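Spring update from the robotics club

25 Apr 2025

I said in January that I would write something about the club once a month, and then I didn't. So this covers most of a semester.

For anyone new, we are a student club at a small college. We meet two evenings a week in the ground floor lab and our project this year is called Clurnevano. The goal is a robot arm that can tidy a work area: pick up ordinary containers and boxes and put them where they go. We don't build the arm. What we build is the gripper, the mounts and the software, and the part I have spent most of my time on, which is collecting the examples the software learns from.

The way we collect examples is with a hand-held version of the gripper. You hold it, you do the task yourself, and the camera on it records what the fingers are doing. Later the recordings are used to train the arm. I was doubtful about this in the fall. I thought we should drive the arm directly with a controller, which is what the club did the year before. We tried both for two weeks. Driving the arm, I got 29 usable recordings in an evening. With the hand-held one I got 83, and my shoulders hurt less. That settled it for me.

Usable is the important word. A recording gets thrown out if the fingers leave the camera's view, if the object is dropped outside the work area, or if the person holding the tool stops to talk to somebody in the middle of it. I have thrown out a lot of my own for that last one.

The fingers are on their fourth version. The first ones were flat and thin and they bent when you squeezed anything heavier than a marker. Version two was thicker but had a square tip, and it kept knocking things over on the way in. Version three had the wedge shape we use now, but the mounting holes were too close to the edge and one of them cracked. Ezequiel Escobar redrew the whole part over a weekend, moved the holes, and added material behind them. We have not broken a version four finger yet. It takes most of a day to print a pair, so I would like to keep it that way.

Round things are what we have worked on the most this spring. A box is easy. It has flat sides, you line up with them and close. A cylinder rolls, or it turns in the fingers as you lift it, and if you grab it above the middle the bottom swings out. The people in the club do this without thinking about it, and that makes it hard to teach. When I grab a tube I tilt my wrist a little at the last moment. I only noticed when I watched the recordings back at half speed. Ibarra, who is a year ahead of me and does most of the training code, wanted us all to tilt the same way. I argued for leaving the differences in. We compromised by writing down which hand each person uses and not changing anything else. 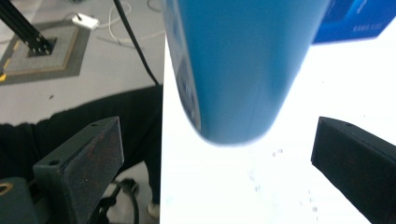

We also changed how we approach things. In the fall everyone started with the gripper pointed straight down over the object. It looks neat, but the arm can't always get there, because its elbow runs into the post. So now we start from different sides and different heights, and we try to come in with the fingers wide open and only close at the end. It felt clumsy for the first few evenings. Now it is normal, and I have caught myself reaching for a coffee cup that way.

Lighting has been a bigger problem than I expected. Anything white under the lab lights washes out on the camera, and then you lose the edges you need. Turning down the exposure fixes the white parts and makes the dark fingers nearly disappear. We have gone back and forth on it. At the moment the exposure is fixed at a middle value that makes no one happy, and Ezequiel is trying matte paint on a test pair of fingers to see if it helps or just rubs off.

The total as of last night is 1328 recordings kept. The plan was to train a first model at 300, just to see if the whole chain worked from one end to the other, and we did that in January. It worked in the sense that the arm moved toward the object and closed. It mostly closed on air. With more recordings the newer model gets boxes fairly reliably and round things less than half the time. Ibarra thinks a lot of the misses come from a timing error between the camera and the finger position – the fingers are logged slightly late, so the arm learns to close slightly late. He has a fix for that and is going to run the older recordings through it so we don't have to redo them. I hope he is right, because I don't want to redo them.

The Steltby student meet is at the end of next month. It isn't a competition exactly. Each team gets a table and a floor area, and you show your robot doing its task in front of whoever comes by, and then there is a judged round in the afternoon with up to ten minutes per team. Last year the club took a line follower and it did fine until the tape came up. This will be the first time we take an arm, and we still need to work out how to move it. It came into the lab on a cart through the wide door and I don't think it has been out since.

Plester, the print shop two streets over, is doing our poster at cost. I have the text nearly finished. It needs one more diagram, and I need to stop changing the title.

Things left to do before the meet, more or less in order: finish the timing fix, train again, test on objects the arm has never been shown, print two spare pairs of fingers, and pack a proper box of cables. Last year we left the long extension cord behind and had to borrow one from the team at the next table.

A couple of first-year students asked whether they need to know how to program before they join. You don't. Collecting recordings takes patience and a steady hand, and it is a good way to learn how the rest of it fits together. I started that way myself. If you want to try it, come by on any club evening after six and someone will hand you the gripper. Wear comfortable shoes. A lot of it is done standing up or crouched on the floor.

I'll post again after Steltby, with results if there are any.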